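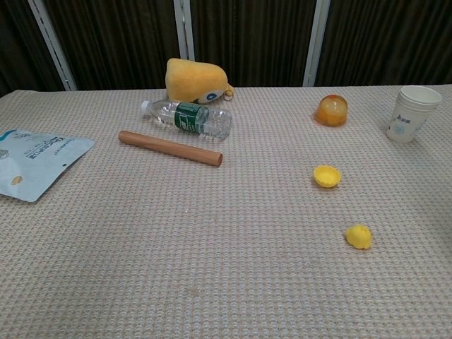 Siobhán Foley
20 February 2022

1/ We have revised the tabletop handling rules for the Rorkex cell. Posting the main points in a thread, as several groups asked for them after the last round of trials. The full text is 29 pages and most of it is tables.

2/ Scope first. The rules cover loose household objects on a soft surface, single arm or two arms, with no fixtures. Bin picking and conveyor work stay under the Hutumgate document and are unchanged.

3/ Object sets. Every set must include at least one item from each of these classes: transparent, deformable, thin and flat, rolling, light and hollow. A set made only of rigid opaque blocks does not qualify, whatever the success rate.

4/ Clear plastic counts as transparent with or without a label. Report label coverage separately. A grasp planned on the label and a grasp planned on the bare wall of a bottle are logged under different codes.

5/ Tinted translucent parts have their own class from this revision. We used to file them with opaque parts. Depth returns on an orange dome and on a solid orange ball differ enough that the pooled figures were of no use.

6/ Surface. Textured cloth is allowed and must be declared by weave, color and thickness. It is pulled flat and clipped under the table edge before the first trial. If a finger catches the weave and shifts the cloth, the trial is void. Void is a separate outcome from failed.

7/ Rods and bottles lying on their side: do not wedge them, tape them or put a flat on them. If an item rolls after release, wait until it stops, then record the rest position. The timer keeps running.

8/ Spacing. Two objects in contact are a legal start state. Mark them as a contact pair on the sheet. Last year people were quietly nudging things apart before the run and we could not compare results between sites.

9/ Paper cups are replaced after any trial with visible crush at the rim or the wall. Log the grip force at the moment of contact, in addition to the peak. Plush items are replaced when a seam opens. Metal rings and clips stay on if the item came with them.

10/ Text and logos on packaging may be left in place. Do not sand them off or cover them. If a vision model reads the text, say so in the report.

11/ Clearance. Before the arm is powered, both hands are off the table and the operator is behind the line. One person holds the enable switch and has no other task during the run. The person holding the switch does not reset objects.

12/ Resets are done with the drives off. Off means off at the contactor. A paused program is not a reset state. This was in the old text too, in a footnote, and Jana Strobel had it moved to page 2, where it should have been from the start.

13/ Sample size. The minimum for a published rate is 2000 trials per object set, void trials excluded. Our own reference run under the draft came to 2678, and the raw logs will go up with the final text.

14/ Backdrop. Dark, matte, fixed for the whole run. Curtain material is acceptable if the folds do not move in the air from the vents. Check with the ventilation on.

15/ Open item: whether small nested parts count as one object or two when they start apart and end stacked. The Suvgate people say two throughout. Rajput says one after the stack. The draft follows Suvgate for now.

16/ Comments on the draft are open until the end of March. Please quote the clause number. Comments on the color of the table cloth have been received and filed.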